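Desk Storage for a Shared Workbench: Layout and Materials
Course project report, Interior Products and Small Storage

3. Method

The brief from the Wendik studio called for a desktop storage set that one student could lay out on a bench without tools. We limited the work to items already sold in the campus store or left over from the spring course, and set a spending limit of 50 dollars for anything new. Two layouts were drawn on paper. Layout A placed the drawer unit at the rear with open storage in front. Layout B placed the drawer unit in the middle of the surface with open storage behind it.

Layout A was dropped after the first week. Opening the drawers meant clearing whatever stood in front, and users tended to leave the cleared items on the next bench. Layout B was carried forward to the trial in May.

The surface for Layout B has a gray and white marble pattern and is closed on three sides by vertical wooden planks with a pinkish whitewash. The planks stop small items from rolling off and give a plain background for reading labels. A horizontal aluminum rail runs along the top of the back wall.

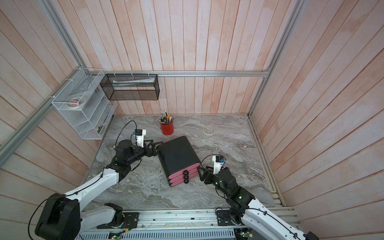 Figure 2. Layout B with drawer unit, pen cup and masking tape.

3.1 Drawer unit

The drawer unit has a black body with rounded edges and three pink drawers, stacked, each with one round black knob. The knobs line up near one end of the drawer fronts. In use this was a minor fault. A drawer pulled by an off-center knob tends to rack, and the bottom drawer stuck when loaded with metal parts. Lighter contents gave no trouble. We assigned erasers and clips to the top drawer, blades and spare leads to the middle, and heavier hardware to a separate Gistex tin kept under the bench.

The matte top shows faint scuffs. It was not refinished.

3.2 Open storage

Pens, brushes and pencils go in a red cylindrical cup near the back. Long items stay visible above the rim and can be picked out by the color of the shaft. A rectangular tray from Peltonen was tested in the same position and rejected, as brushes laid flat picked up graphite.

Masking tape has no holder. It lies flat beside the cup. A wall hook was considered but would have required drilling the planks.

4. Results

Users were asked to fetch a listed item and return it. Layout B was tried over 42 fetch tasks. Items in the cup were returned to the correct place every time. The errors were all in the drawers, mostly between top and middle, which look the same when closed. Labels from the Zaretti sheet were added afterward and have not been retested.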